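About Us

Bredum Physical Therapy opened in Nenmont with 2 treatment tables, one working phone line and a waiting room chair that made a noise when you sat in it. We have since replaced the chair.

We treat backs, knees, shoulders, necks and the other parts people only notice once they start complaining.

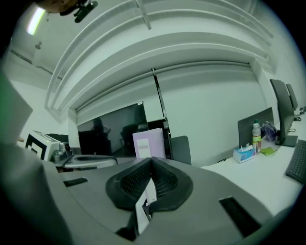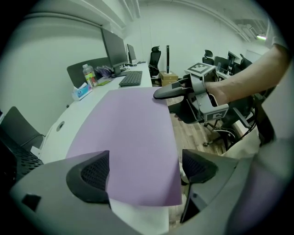
Black mesh finger pads in both pictures, with the lilac paper in the second.

Our first visit takes longer than most. We ask what hurts, what you've already tried and what you would like to get back to doing. "Nothing much" is a fine answer, but we'll ask again. After that you get a written plan in plain English, short enough to fit on a refrigerator door.

Every June we run the Trolluter, a beginners' walking program for people who have been told to move more and have so far taken it under advisement. It lasts 19 days, covers no serious hills and ends near a bakery. Almost 3500 people have finished it. Our front desk says the number is 3457 and would like the rest of us to stop rounding.

In the same building you'll find the Ostapchuk Room, our space for small-group balance and strength classes. The mirrors are optional — there's a curtain.

We see patients with or without a referral, though your insurance plan may have opinions on the subject. Call before you come and we'll help you find out what they are. Parking is behind the building. The sign says deliveries only — ignore it, we put it up ourselves.

Page last updated 28/10/2018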